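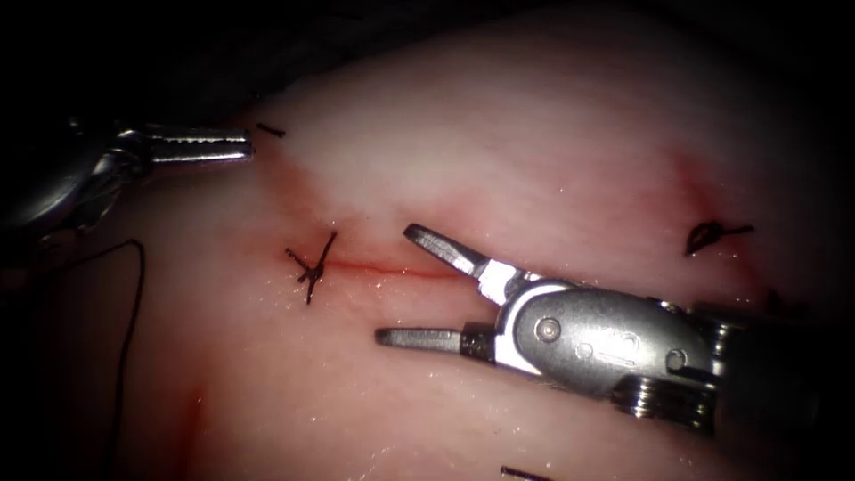
About Follby

Welcome, and thanks for stopping by. Follby is a small training and standards group that helps hospitals, teaching labs and research teams use surgical robots well. We write working rules, teach people how to follow them, and come back later to see whether the rules still make sense once a busy room has had its way with them.

We got going because Snežana Shehu and Dušan Leka kept having the same conversation over lunch. Snežana had spent years as a theatre nurse, and Dušan looked after the machines when they needed servicing, and between them they had collected a drawer full of checklists that were either too long to finish or so vague that two people could tick every box and mean quite different things by it. They sat down one February to write a better one. It took most of the winter (and a lot of soup), and a version of it is still the first thing we hand to new learners.

What we do

Most of our time goes into suturing practice and the habits that surround it. A robotic needle driver will go precisely where it is told, and on many systems the person at the console can't feel how hard a thread is being pulled, so our teaching leans heavily on what can be seen. Keep both instrument tips in view before you move either one. Close the jaws when an instrument is waiting its turn. Know where your loose thread is lying before you reach across it. Say out loud when you are about to swap tools, and wait for an answer — a nod doesn't count if your colleague is looking at a screen.

We also look after the less glamorous side. Our Irnum course covers inspecting instruments before and after use: the jaws, the pins, the pulleys and the cables that run over them. Boyang Luo teaches it, and he is a patient man who would much prefer you asked him the same thing twice than sent a frayed cable back to the tray. The course runs for 2 days and there is a fair bit of peering through a magnifier, so bring your reading glasses if you use them.

The handbook

Our rules live in the Burkatell handbook, which has grown to 184 pages, and yes, we know. Every rule in it carries the name of the person who looks after it, along with a plain note on where it came from. If a rule can't be followed by a tired person at the end of a long list, we would like to hear about it, and we'll either rewrite it or take it out. The next edition comes out on 17th July. Members receive it as part of their fee, and learners can borrow a printed copy from the front desk.

The handbook is meant to sit beside your own hospital's policies and the maker's instructions. Where they disagree, follow those first and write to us afterwards, please, so we can sort out our wording.

Who we are

Selma Stojanovska runs the teaching program and is probably the voice you'll hear when you ring. Kastriot Karagiannis edits the handbook and visits member sites, usually with a thermos. Our practice rooms are in the old Radonjić building, up one flight of stairs, and there is a lift around the back if you'd like it.

Visiting and joining

We keep classes small and the kettle full. Come and sit in on a session before you sign anybody up — it's the easiest way to find out whether our way of working suits your team. Send Selma a note with the systems you use and how many people you have in mind, and she'll get back to you with some dates.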